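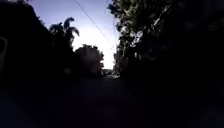 Skorora Open Day Drive Set

Data card and README, version 2

Summary

The set holds 2,027 still frames recorded by a wheeled robot during the Staritz open day. The robot drove the same outdoor route in front of visitors, under remote supervision, while the onboard recorder saved one frame per trigger. The data is meant for testing exposure control, free-space estimation and sky masking on narrow roads with heavy vegetation. It is too small to train a road segmentation model from scratch.

Collection

Recording took place on 13th November. There were 17 runs, numbered in the order they were driven. Visitors stood behind a rope at the start point and followed the robot's view on a monitor. An operator held the stop control throughout. Run 9 was ended early when the radio link dropped; its frames are included and are marked "partial" in the run table.

The camera was fixed to the robot and faced forward. Gain was limited and automatic exposure was left on, with metering over the full image. Late runs therefore contain many frames where the sky is close to white and the pavement close to black. These frames have not been brightened or denoised.

Contents

frames/ : still images, one folder per run
masks/ : hand-drawn masks for 828 frames
runs.csv : run number, start time, frame count, status
splits/ : train, validation and test lists
LICENSE.txt

Labels

Masks use five classes: road, vegetation, sky, structure, unknown. Annotators at Lyons drew them at full resolution. Rules applied:

Road is drawn only where its edge can be followed. If the edge dissolves into shadow, the doubtful strip is unknown.
Palm fronds against the sky are vegetation. Gaps between fronds are not cut out.
Overhead cables are structure, drawn as a thin line up to the point where leaves hide them.
Distant pale shapes near the end of the road are unknown unless two annotators agreed on a class.
Trunks and posts that cannot be told apart are unknown.

A second annotator redrew 135 masks. Both versions are kept, with the suffixes _a and _b. No averaging was done.

Splits

Splits are made by run. Frames from one run never appear in two lists. The low-light runs are all in the test list, so validation scores will look better than test scores.

Known problems

Sensor grain in dark areas can be mistaken for road texture.
Start times for runs 3 and 4 were typed by hand and may be off by a minute.
The class balance is poor. Structure covers very few pixels.
Frames with recognizable visitors were removed before numbering.

Changes

Version 2, released in January, fixes the mask palette and adds the _b masks. Frame names are unchanged.

Maintenance

The set is maintained by Stevard. Report label errors with the run number and frame name.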